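3.2 拼板台面含水率的季节变化

木材是吸湿材料,其平衡含水率随环境温湿度变化。对于由多根窄木条侧向胶合而成的拼板,各木条的年轮走向、心边材比例和初始含水率并不一致,同一块板内部的胀缩量因此也不一致。已有的研究多以实验室气候箱内的小试件为对象,对车间实际使用中的台面关注较少。本节讨论台面在采暖季与非采暖季之间的含水率差异,以及这种差异与木条颜色、纹理方向之间的关系。

测试对象共41块台面,分布在Zaritz和Grorneck两处厂房。Zaritz厂房为混凝土地面,冬季采用热风采暖,室内相对湿度波动较大;Grorneck厂房设有地面辐射采暖,温度较为平稳,但靠近地面处的空气偏干。两处台面均由Frade供货,出厂时按同一工艺砂光并涂硬蜡油,上下两面涂布量相同。台面投入使用的时间不同,最早的一批已使用5年。

含水率采用针式电阻仪测量,探针间距固定,插入方向与纹理垂直。每块台面避开边缘和接缝布点,两季合计取得有效读数178组。读数按树种修正后再作温度校正,修正系数沿用Muvum软件中的默认值。靠近金属构件的测点予以舍弃,以免螺钉或预埋件影响电阻。测量均安排在上午开工之前,避免人员活动和设备散热对局部湿度造成干扰。

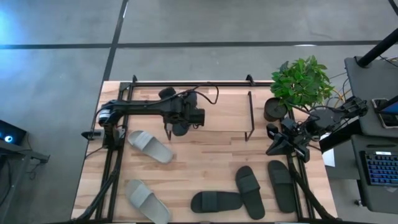
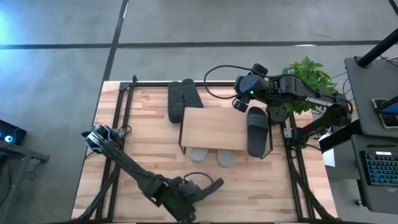
图2 拼板台面,由不同色调的浅色木条拼成,台上装有黑色金属框架

含水率的季节差异在两处厂房均可观察到,但幅度不同。Zaritz的台面在采暖季下降较快,采暖开始后的前几周变化最为明显,之后趋于稳定;Grorneck的台面下降较缓,春季回升也较慢。我们最初推测颜色较深的木条多为心材,吸湿速度应低于浅色木条。为检验这一推测,按目测色调将木条分组,图2中台面的米色木条与偏红褐色木条即分别归入浅色组和深色组。分组后的结果并不支持原来的推测:同一台面内两组木条的平均含水率接近,差异小于仪器的重复误差。色调在本批材料中不宜作为心边材的判别依据,后续分析只保留年轮走向一项。

年轮走向的影响较为清楚。径切木条在宽度方向上的胀缩小于弦切木条,当两者相邻时,接缝两侧会出现可触知的高差。这类高差在采暖季末最大,多数在夏季自行减小,少数留有残余变形。残余变形集中在台面两端,与端面封涂不足有关。对端面补涂一遍硬蜡油之后,次年采暖季的端部开裂有所减轻,但由于补涂的台面数量较少,这一结果只作参考。

台面的固定方式也需要考虑。木材沿纹理方向的胀缩很小,沿宽度方向的胀缩则不可忽略。如果金属件横跨台面宽度并在两端用圆孔螺钉锁死,木材的横向移动受到约束,应力会在胶缝处集中。改用长圆孔并配平垫圈后,螺钉可随木材移动,约束基本解除。长圆孔的方向应与木条排列的宽度方向一致,孔长按预计最大胀缩量再留余量。检查中发现,有的长圆孔虽已开出,但螺钉拧紧过度,垫圈压入木面,实际上仍处于锁死状态。这种情况在外观上不易察觉,需要逐个松开复核。

关于表面涂层,硬蜡油不能阻断水分交换,只能延缓其速度。上下两面涂布不均时,水分从涂层较薄的一面进出较快,台面会出现翘曲。Henrique Arruda在Grorneck厂房复测时发现,经常擦洗的台面上表面涂层磨损明显,而下表面仍接近出厂状态,这些台面在采暖季普遍向上凹。定期补涂上表面可以缓解这一问题,但补涂前应先使台面含水率恢复到与环境平衡,否则涂层会把不均匀的含水状态保留较长时间。

需要说明的是,电阻法在含水率较低时灵敏度下降,采暖季末的部分读数已接近仪器下限,这些读数的绝对值可能偏高。称重法更为可靠,但要求拆下台面,在生产车间内难以实施。我们在Zaritz另置了同批木料制作的小块对照板,与台面放在同一高度,定期称重,用来核对电阻读数的变化趋势。对照板与台面的走势一致,但对照板端面所占比例较大,响应比台面快,两者在时间上不能直接对应。对照板结果的换算方法见3.3节。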